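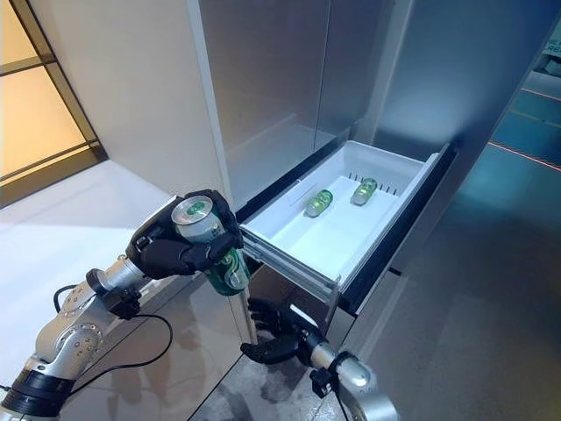

Setting Up a School Corner at Home

Most families who teach at home start at the kitchen table. It works, but books and breakfast end up in the same place, and one of them gets sticky. A few things that have helped in our house and in the homes of other parents in our Grelludex home school group:

Give each child one bin. Bibles, readers, workbooks and pencils go in it at the end of the day. If it doesn't fit, it goes on the shelf.

Put the memory verse at eye level. Dalal Semaan writes hers on an index card and tapes it inside a cabinet door. She changes it when the youngest can say it without looking.

Wipe the table before school and again before lunch. Pencil lead smears when it gets damp, so brush off the eraser crumbs first with a dry cloth.

Keep lessons to 60 minutes at most, then let everyone get up for a drink and a stretch. Small children need a break sooner.
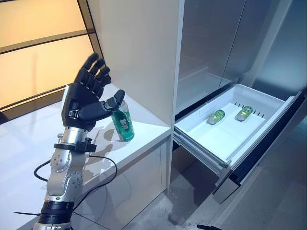

Drinks stay on the counter during lessons.

Crayon on a painted wall usually comes off with baking soda on a damp rag. Rub lightly and try a hidden spot first.

Store finished work by month. We start a new folder every May and throw out the duplicates. Keep test papers and anything your state asks for.

Hülya Duman covers her used textbooks with brown grocery bags. Cut the bag along the seam, fold the top and bottom edges to the height of the book, and slide the covers into the end flaps. Don't tape the paper to the book itself.

Sharpen all the pencils the night before.

Updated December 26, 2023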